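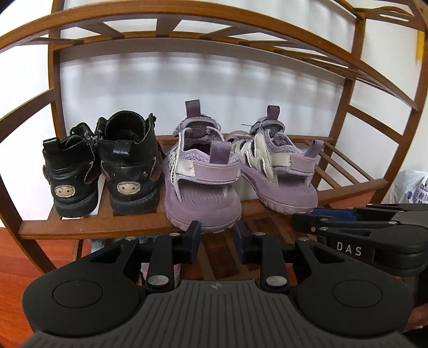 Mostafa Ouali told us that in his house the shoes are never really put away, they are only waiting, and that a rack by the door is the place where they wait. We have borrowed his word for the middle level of the household shoe rack, and for the rest of this section we call it the waiting shelf.

4.2 The waiting shelf

Figure 3. Two pairs of children's shoes on the middle shelf of a wooden rack, heels toward the viewer.

Our 20 households in the Cemley part of the study all kept some kind of rack or low shelf near the entrance, and we had expected (a little naively, looking back) that the shelves would be sorted by owner, with one level for each member of the family. What we found was a good deal looser and, to our minds, more interesting. Shoes moved up and down with the seasons, with school terms and with growing feet, and the level that was easiest to reach tended to be taken over by whatever the children were wearing that month.

The rack in Figure 3 shows the sort of mixture we met again and again. Black boots share the level with lavender sandals, so footwear for quite different weather sits side by side, and more is tucked away on the slats below. Both pairs stand with their heels outward. Parents had a lot to say about this! Several liked heels outward because a child can hook two fingers into the back of a shoe and pull, and the sandals here even have a purple tab at the heel that lends itself to exactly that. Others, Mawar Setiawan among them, preferred toes outward and said so at some length, on the grounds that a small child recognizes the front of a shoe first. We are not sure she is right, as the pale patches on the heels of these boots look rather like little faces, and a face is an easy thing for a child to look for.

Wear is the other matter that came up whenever we talked at the rack. The leather of the boots is scuffed, and families read such marks quite differently. In Prorkgate, where we ran the shorter interviews, scuffed boots were kept on the waiting shelf for play and the newer pair lived higher up. In Cemley a scuffed pair was more often the only pair, and it kept its place until a cousin or neighbor was ready for it. Severino Miranda described one pair that had passed through three families before December and still came back to the same shelf.

We return to the question of outgrown shoes in Section 4.3, where the diaries kept by the Prorkgate parents give a fuller account of how long a pair stays on the rack after the last time it is worn.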